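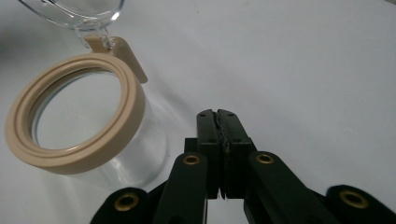

Budgeting for a Tarno hand-held gripper is easier if you begin with the jobs you'd like it to do, and we're always happy to talk that through with you before any money changes hands. Kitchen work is a good place to start! A clear glass jar with a hinged lid and a thick rubber ring round the rim asks a fair bit of a pair of fingers, so do put a few like it on your list (and allow for spares).

Single grippers are £400, spare finger pads £22 a pair, and every order placed before the end of January comes with 2 extra pads. For larger orders, ask for Wing-yan Tseng.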